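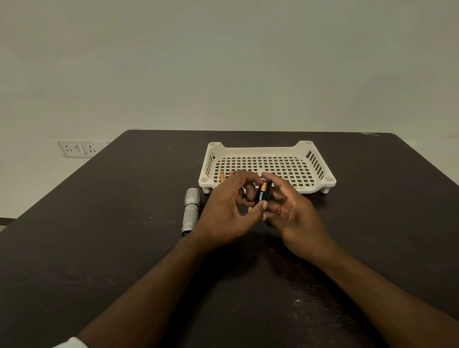 # Skimness small group training log

Home | Data | Files | Known problems | License | Contact

Print this page | E-mail this page

Skimness is a table of workout sessions from two gyms that sell small group classes, Wistoswood and Cesatwood. I put it together after reading one too many flyers claiming that a class of eight gets you stronger than a class of twenty. Maybe it does. I went looking for numbers and what I found is in this folder. It doesn't settle much, and I'd be wary of anyone who uses it to say otherwise.

Version date: 2020-12-16
Maintainer: Lamisi Kyei
Cleaning and checks: Loan Tôn

## What's in it

- `sessions.csv`: 465 rows, one per class held
- `members.csv`: 158 rows, one per person who agreed to be included
- `lifts.csv`: test lifts at the start and end of the program
- `notes.txt`: whatever the coaches wrote down, lightly edited for spelling

Everything is plain CSV, comma separated, UTF-8. Weights are in pounds. Cesatwood logs in kilograms and we converted, so you'll see ugly decimals on their rows. Leave them alone. Rounding to the nearest five pounds makes small gains vanish or double, depending on which side you land.

## Columns people ask about

`group_size` is the number signed up. It is not the number who came. Wistoswood only kept sign-ups until April, and we had no honest way to fill in the rest. If you plot results against this column you are plotting results against bookings.

`effort` is a one to ten score given by the member after class. Most scores are seven or eight. One coach read the scores out loud to the room, and I would not build anything on top of them.

`form_ok` is yes or no, filled in by the coach running the class. The coach is grading the thing the coach is paid to teach. It says yes nearly everywhere.

`program` is either `standard` or `mai`. Mai is the twelve-week plan Cesatwood sells as its own design. I've read it. It is squats, presses, rows and carries with the weight going up each week, and there's nothing wrong with that, but the same could be said of the standard plan.

## What it can't tell you

Of the 158 members, 124 did the first test lifts and 52 did the last ones. Read that again before you compute an average. People who hated the class, got hurt, moved or ran out of money are missing from the second test, and we don't know which of those happened to whom. The average gain among finishers looks great. So would the average gain at nearly any gym if you only weighed the ones who stayed.

There is no comparison group that trained alone. We asked both gyms for one and neither had the records.

Members weren't assigned to a class size. They picked a time slot that suited their job, and the early slots are smaller. Early risers may differ from the after-work crowd in ways that have nothing to do with coaching.

## Loading it

Join `members.csv` to `lifts.csv` on `member_id`. Don't join on initials, there are repeats. Blank means not recorded. Zero means zero, except in `rest_days`, where Wistoswood used zero for blank up to row 52 of their original sheet. Loan has marked those rows with `rest_flag`.

## License and use

Free for teaching and research. Please don't put it in an ad. If you publish a claim from it, give the number of people behind the claim, in the same sentence if you can manage it.

Corrections go to Lamisi through the contact page. Send the row number.

Print this page | E-mail this page

## Comments (4)

**deadlift_dora:** I trained at Cesatwood for a year and put 40 pounds on my squat. Seems a bit harsh on Mai?

**Lamisi Kyei:** Good for you, and I believe it. I still can't tell from this table how much of that was Mai and how much was a year of squatting.

**pkr:** `lifts.csv` has two entries with a test date before the member's join date. Typo or trial class?

**Loan Tôn:** Trial class for one. The other I can't explain, so it gets a flag in the next version.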